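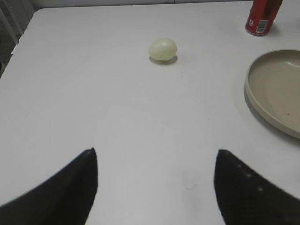
Progress Report No. 4, page 1 of 3

Grasping soft and slippery objects from the wrist view
Report to the Hepburn program office, September 7, 2025
Prepared by Leena Kemppainen, Kivico

This has been our best quarter so far, and I'm happy to be writing this one! When we sent the last report we had a method that did well on cans and boxes and badly on anything with a curve and a shine. We now have one that handles both, using only the small camera at the wrist, and we think we understand why it works. There are still gaps, and I go through them further down.

What we changed

The old policy looked at the picture and gave us a full path to the object in one go. If the first guess at the position was a little wrong, the fingers closed a little off center. A can forgives that. A smooth, rounded object pops out sideways and rolls away (we have spent a lot of time on the floor under the table this year).

The new policy, which we call Rindness inside the team, makes short moves and looks again after each one. At each step it guesses two things: where the middle of the object is compared with the gap between the fingers, and how sure it is of that. When it is unsure it moves less. That second number was added almost as an afterthought in July, and it made more difference than anything else we tried.

We also stopped cropping the fingers out of the input. Earlier we treated them as clutter. Leaving both fingertips in the picture gives the policy something fixed to measure against, and the side-to-side error dropped as soon as we did it.

The test setup

All the trials in this report were run on the white table. The target is a small, pale, egg-shaped object lying on its side, and it shares the table with a red drink can and a round, shallow beige plate. Pale on white is hard on purpose. Much of the outline is faint and the shadow is often the clearest clue to where the object meets the table, so we were curious whether the policy would learn to use it. We think it does. When we lit the table from all sides and the shadow nearly vanished, the confidence number fell right away and the arm slowed down, just as we would want.

The can and the plate matter too. The can pulls attention because it is the brightest color around, and in the old system a fair share of the failed runs began with a small drift toward it. We have not seen that drift once with the new policy.

Results

We trained on 357 demonstrations, all recorded by hand-guiding the arm. For testing we ran 149 trials with the new policy, moving the target and the other two items between runs. 123 ended with the object lifted and held, and 26 failed. I have watched every one of the failures, some of them more often than is good for me, and they fall into two groups. Most are slips at the moment of closing, where the position was right but the grip was too light or too quick. The others happen when the object lies close to the plate and one finger touches the rim on the way down.

The slips are a force problem and the camera can't fix them. The rim contacts we can fix, I believe, by adding demonstrations that start from crowded layouts. Very few of the current ones do.

Sharing with Posside

The Posside group has our code and has started running it on their own arm, with a different gripper. Their fingers are wider and sit lower in the view, so the fingertip trick needs retraining there. They asked good questions about how we label confidence, and their notes have already cleaned up a messy part of our training script.

Next quarter

We will record 80 new demonstrations with the target near or touching the other items. The closing speed will become something the policy chooses for itself; at present it is a fixed setting. After that comes the step I am most looking forward to, setting the object down on the plate after the lift. We have tried it a few times at the end of the day, outside the counted trials, and the approach looks promising, but the release is still clumsy.

Spending is on plan. The one request we have is to move the unused travel money to spare finger pads, as the pads wear faster than we budgeted for. Leena will send the revised table to Hepburn separately.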